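**Household Tasks Program: Update for Members**

The Institute's working group on domestic automation, chaired by Ifeoma Onuoha, has resumed its sessions on table clearing and food handling. Members have asked whether a machine can yet be trusted with the ordinary work of a kitchen. The group's position is that it cannot, although the range of objects it can attempt has widened since April.

The current exercise concerns fruit, a tray and plates of three colours.

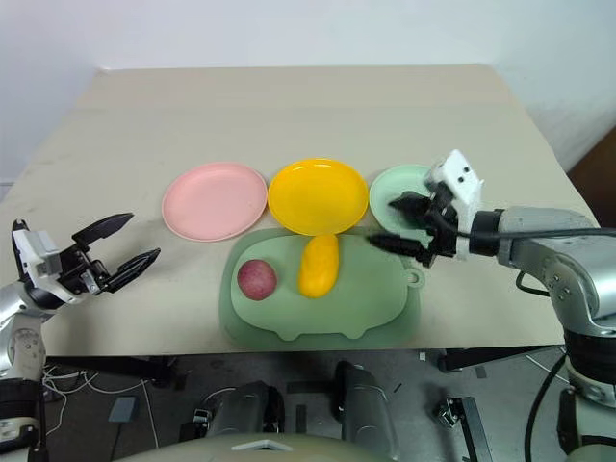
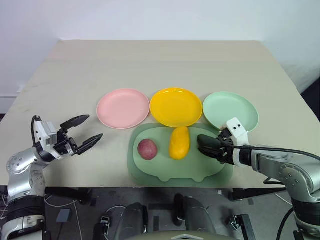 Soft or rounded produce remains the principal difficulty. Of 669 attempts logged under the Bistberg protocol, 83 required a person to step in, most often at the moment of release. Keegan Fortin notes that a person doing the same chore would finish well ahead of the machine and would not need the table cleared first.

Dish drying and the folding of tea towels have been deferred until the grasping results are reviewed. Thu Lương will present the interim findings to members in April. Written questions may be forwarded to the program office in advance, to the attention of Kyung-hwa Moon.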